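Bevan Countertop Cleaner and Sealer Kit

Home > Kitchen and Bath > Surface Care > Bevan Kit

In stock. Ships from our Pendumham warehouse.

The Bevan kit is a two-part care system for sealed and unsealed stone, solid surface and cement-based countertops. It contains one bottle of cleaner, one bottle of sealer and the cloths to apply them. The cleaner takes off cooking grease, soap film and old spray polish. The sealer goes on afterward and slows down the absorption of oil, coffee and wine.

The kit was put together by Priduneck, who have supplied surface care products to kitchen installers for years. It is the same formula they sell to the trade in larger containers. We stock the household size and the refill size.

What comes in the box

Bevan Cleaner, 500 ml, trigger spray
Bevan Sealer, 500 ml, screw cap with pour insert
Two microfiber cloths, gray
One white application pad
Instruction sheet

The 1000 ml refill bottles are sold separately and fit the same caps. The trigger from the 500 ml bottle can be moved over to the refill.

Where to use it

Granite, marble, limestone, quartzite, terrazzo and cast concrete can all be cleaned and sealed with the kit. Engineered quartz and acrylic solid surface can be cleaned with it but should not be sealed. Those materials do not take up the sealer and it will dry as a haze on top. Do not use either product on laminate, unfinished wood or bare aluminum.

If you do not know what your counter is made of, put a few drops of water in a spot that does not show and leave it for 10 minutes. A darker patch under the water means the surface is absorbing and can be sealed. If the water just sits there, use the cleaner only.

Polished marble will etch if it meets lemon juice or vinegar. Sealer does not prevent etching. We get asked this more than anything else, so please read it twice before ordering for a marble kitchen.

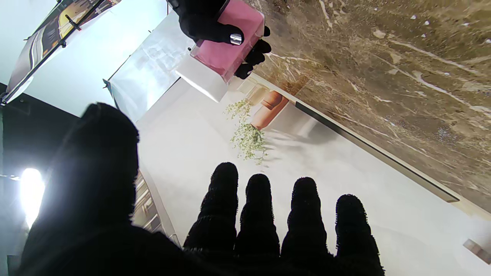
White countertop with a dark gray rail along the brown marble wall.

Directions for cleaning

Clear the counter and wipe off crumbs. Spray the cleaner from a hand's length away and leave it for one minute, longer on heavy grease. Wipe with a damp microfiber cloth, then dry with the second cloth. On light-colored counters, work in sections and dry each one before moving on -- cleaner left to dry by itself can leave faint rings.

Go along joints, trim strips and the back edge with a folded corner of the cloth. Grease tends to collect there and the spray alone will not lift it.

Directions for sealing

The counter must be clean and fully dry. Leave it overnight after washing if you can. Shake the bottle, pour a small amount onto the white pad and spread it in overlapping strokes. Wait five minutes. Buff off everything that has not soaked in. Repeat once on limestone and concrete.

Keep the surface dry for 8 hours. Full cure takes two days. Wear household gloves and open a window while working.

Specifications

Cleaner: water-based, pH neutral, light citrus scent
Sealer: water-based, natural finish, no color change on most stone
Coverage: one bottle of sealer does an average kitchen with two coats
Storage: above freezing, away from direct sun
Shelf life: two years unopened, one year once opened
Item code: PR-BEV-2

Related items

Grodik Scrub Pads, pack of 10
Bevan Cleaner refill, 1000 ml
Bevan Sealer refill, 1000 ml
Priduneck Grout Brush, narrow

Customer reviews

Nerys Wynne
Bought this for a limestone island that had gone patchy near the sink. Two coats and the patches are a lot less obvious. Pour insert dribbles a bit.

Edem Amoah
Cleaner is very good. I have quartz so the sealer is still in the cupboard. Would like to see the cleaner sold with cloths and no sealer.

Reply from the store: The cleaner is available alone as a refill. Cloths are listed under Accessories.

Huw Ifans
Left the sealer on too long and had a sticky film. Store told me to put on a little more sealer to soften it and buff again straight away, and that worked. The instructions do say five minutes.

Shipping and returns

Orders over two kits ship free. Sealer cannot be sent by air, so allow extra time for islands and remote addresses. Unopened bottles can be returned within 30 days. For trade quantities, contact Seren Probert at the Pendumham office.

Page updated Mar 10, 2022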